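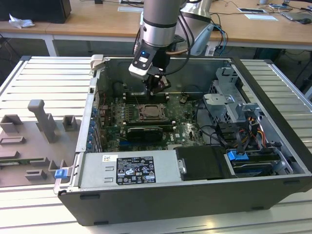 Inside a desktop computer with the side panel taken off.

How to prepare your band's recordings for a digital release

Posted on 5th December by the Grarside editor
232 shares | 5 comments

When our label Grarside put out its first record, we lost almost a month to small mistakes with files. The music was finished, the musicians were already thinking of the next concert, and I was still writing to the distributor about a wrong title. I have written down how I do it now. It is meant for small jazz, folk and improvised music groups who release their own work and do not have an office to help them.

Before you start

You need the final mixes, a cover picture and a quiet afternoon. Please do not begin while the mixes are still being changed. With the Tam quartet we did this, and two different versions of the same piece were sent to mastering. The bass solo was longer in one of them, and it took a long time before somebody heard it.

Step 1. Collect the final mixes

Make one new folder and copy only the final mixes into it. Leave the old versions where they are. Name every file with the track number, the band and the title, for example 01_Lindisik_Clutero.wav. Avoid words such as "new", "final" or "last" in the name. If your language has special letters, write them in the correct way in the title list, but keep the file names simple. Some systems still change an "ö" into strange signs.

Step 2. Listen to everything from start to end

Listen once on headphones and once on loudspeakers, without stopping. Write down the time of each click, cough or early cut. In live recordings the end of a piece is the place where most problems are, for the applause is often cut too hard. Decide if you want the applause or not, and do the same on the whole album.

Step 3. Decide the order and the pauses

Play the last half minute of each piece followed by the beginning of the next. Two slow pieces in the same key can feel very long together. For a ballad I normally leave a pause of 3 seconds before the next piece, and less between fast ones. If two pieces are played as a suite, tell the mastering engineer that there must be no gap at all.

Step 4. Write the title list

This is the boring part, and it is here that money is lost. For each track, write:

- the title, with exactly the spelling you want
- all composers and lyric writers, with full names
- all players and their instruments
- the length
- the recording code, if you have one already

Send the list to every member and ask for a clear answer. On the Lindisik album the singer had written the words for one song and we had forgotten it. To correct this afterwards was possible, but slow — and it was not pleasant for her to ask.

If you play a traditional melody, write "trad." and the name of the arranger. If you play a piece by another composer, check what permission is needed in your country before you go further.

Step 5. Order the mastering

Send the files without a limiter on the main output, and do not make them loud yourself. Include the title list, the order and the pauses in the same message. One or two albums that you like the sound of are a better help than many adjectives. When the master comes back, listen again to the whole album, also if you are tired of it.

Step 6. Upload and choose the day

Upload well before the release day. For an album planned for February, I would have everything uploaded before Christmas, so that there is time to write to radio and concert organisers. Check the preview page in the distributor's system letter by letter. When the page is approved, save a copy of all files on two separate disks and keep one of them in another house.

5 comments | Share this article

Get our newsletter with new releases and concert dates from Grarside. You can unsubscribe at any time.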